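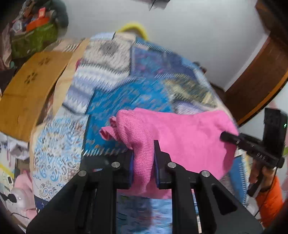

Yolotzin Cortés said she would not sign it, and that he could put the pen away.

Tiburcio Nava left the pen where it was. The statement ran to three pages and he had typed it himself the night before, with the numbers of the exhibits down the margin. It said she had been on the Bakov road on the night of the fire, and that she had seen a white ute pull out of the Gallegos yard with its lights off.

"It's what you told the police," he said.

"I told them I saw a ute. I never said white. It was dark."

"Page two of the police notes says white."

"Then the policeman said white."

He read page two again. The trial was listed for thirteen days at the Zarside courthouse and this was the fourth of them. Two men were in the dock, brothers-in-law, both of them drivers at the timber yard until August, when it let them go. The watchman had died in hospital in Zedora. The prosecution had 59 witnesses on its list and most of them had nothing to say about the colour of anything. One of the accused owned a white ute. So did half the district, but the jury had been shown a photo of his.

"If I cross it out, I have to tell the other side," he said.

"Tell them."

"They'll ask why you didn't say so earlier. They'll say somebody got to you."

She looked at the heater. She was wearing her work shirt from the cannery and had to be back there by two. "My mother is 91," she said. "She lives four doors from his wife. People talk to her every day. They bring her soup. So yes, somebody could say that."

"Did anyone speak to you?"

"They all speak to me. What do you want them to do, cross the street?"

"About the ute."

"No."

He wrote that down, with the time beside it. Then he crossed out the word on page two of the statement, put his initials in the margin and turned the page around so she could put hers. She read the whole document from the start, moving her finger under the lines, and stopped once to ask what "egress" meant. He changed it to "gate". She initialled that too.

When she had signed, he took it down the hall to the photocopier, which was switched off. He waited for it to warm up. Through the glass he could see the defence barrister eating a sandwich on the back steps with her wig on the rail beside her. He had been at this for long enough to know what she would do with the change. She would be polite. She would ask the witness one question, get the answer, and sit down.

He made four copies and went out to the steps.

"Cortés," he said, and gave her one.

She wiped her hand before she took it. She read page two, then looked up at him. "You're still calling her?"

"At half past ten tomorrow."

"You don't have to."

"She saw a ute," he said.

The barrister folded the pages lengthwise and put them under her arm. A truck loaded with logs went past and they both waited until it had gone.

"I'll be ten minutes with her," she said. "Perhaps less."

He went back inside. Yolotzin Cortés had left, and the pen was on the table with its cap on. He put it in his pocket and took the next file from the box, exhibit 305, the watchman's time book, and started checking the entries against the roster.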